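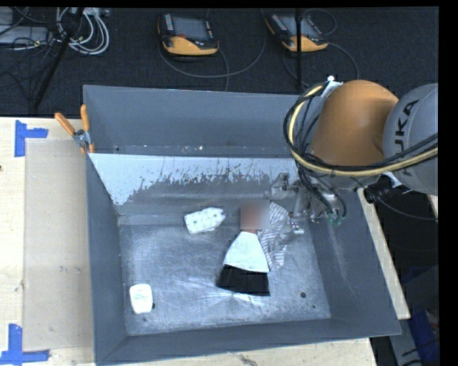 Tema 7. Fallos de referencia en celdas de recogida en contenedor

Robótica industrial II - Apuntes de clase
Revisión: 22 Sep 2023

7.1 Objeto del tema

Se estudia una parada por colisión en una celda de recogida de objetos sueltos. El robot es un KUKA con pinza, y el contenedor, metálico y de paredes inclinadas, se apoya sobre un tablero de madera. El caso procede de la celda Stadine y se usa como base de la práctica P4. Interesa la cadena de causas; el daño material fue leve.

7.2 Descripción del fallo

La secuencia programada constaba de 1.000 ciclos con objetos de rigidez muy distinta: un cepillo de mano con cabezal blanco y cerdas negras, un artículo arrugado de rayas grises y blancas y varias piezas blancas pequeñas. En el ciclo 364 la pinza descendió junto a una pared, entró en contacto con ella y el controlador detuvo el movimiento al superarse el umbral de par en el eje 5.

El operador confirmó el mensaje, retiró el brazo en modo manual y reanudó el programa. La parada se repitió en el ciclo siguiente. Solo entonces se midió la posición del contenedor, que se encontraba desplazado 22 mm respecto a la base definida en el programa.

7.3 Análisis

El registro de pares permite reconstruir lo ocurrido. En los 41 ciclos anteriores a la parada aparecen picos laterales por debajo del umbral. Cada uno corresponde a un contacto breve de la pinza con la chapa. El contenedor se desplazaba una fracción de milímetro en cada contacto y el sistema de planificación seguía usando la posición inicial. El error acumulado acercaba la pinza a la pared y aumentaba la fuerza del contacto siguiente. Se trata de una realimentación positiva lenta, difícil de detectar a simple vista.

Factores contribuyentes:

a) Fijación. Una pinza de resorte sobre el borde, como la de mangos naranjas, se opone al levantamiento en ese punto, pero ofrece poca resistencia al giro del contenedor en torno a ella. En el caso estudiado la fijación era de un solo punto.

b) Referencia visual. La cinta adhesiva sobre la mesa sirve para recolocar un elemento a mano. No tiene efecto mecánico y el programa no la comprueba.

c) Superficie interior. La chapa rayada y brillante produce reflejos que degradan la nube de puntos. El modelo de paredes se tomaba por ello de un fichero fijo, sin contraste con la medida.

d) Umbral de colisión. Se había elevado en la puesta en servicio para evitar paradas por el peso del haz de cables y mangueras. El mismo ajuste ocultó los contactos laterales.

e) Rearme. El procedimiento permitía reanudar tras una colisión sin verificar la base.

7.4 Relación con la seguridad

La detección de colisión por par descrita en 7.2 es una función de protección de la máquina. En esta celda no forma parte de la cadena de seguridad y no puede emplearse para justificar la presencia de personas en el recinto. Conviene distinguir en el informe:

- parada de proceso: la genera el programa, se reanuda desde el mismo programa;
- parada por colisión: la genera el controlador, exige retirada manual y comprobación;
- parada de emergencia: corta según la categoría asignada y exige rearme expreso.

Si hay más de una consola de programación en la zona, como ocurre en nuestro laboratorio, se identifica antes de cada maniobra cuál corresponde al robot que se va a mover. Una consola desconectada o asignada a otro controlador no detiene el brazo. Las consolas no se dejan en el suelo durante la práctica.

7.5 Procedimiento tras una parada por colisión

1. Anotar mensaje, ciclo y posición articular antes de confirmar.
2. Pasar a modo manual a velocidad reducida.
3. Retirar la pinza en la dirección contraria a la de entrada. No girar la muñeca dentro del contenedor.
4. Inspeccionar dedos, soportes, conectores y el recorrido de cables y manguera - incluida la parte que queda bajo el brazo.
5. Medir dos esquinas del contenedor con la punta de referencia. Si la desviación de alguna supera 2 mm, redefinir la base.
6. Ejecutar un ciclo en vacío antes de volver a automático.

7.6 Medidas adoptadas

Se instalaron dos topes mecánicos en esquinas opuestas y se añadió una comprobación de base cada 50 ciclos. El umbral se dividió en dos niveles: el inferior registra un aviso y el superior detiene. La compensación de carga del haz de cables se hizo por modelo, con lo que el umbral pudo volver a su valor original. Queda pendiente estimar las paredes a partir de la medida.

7.7 Trabajo para la práctica P4

Cada grupo entregará el registro de pares con los contactos señalados, el cálculo de la desviación de la base y una propuesta de fijación con croquis acotado. El fichero de registro está en la carpeta Kistirer. Extensión máxima: cuatro páginas, sin contar anexos.

Inicio Programa Apuntes Prácticas Tema anterior Tema siguiente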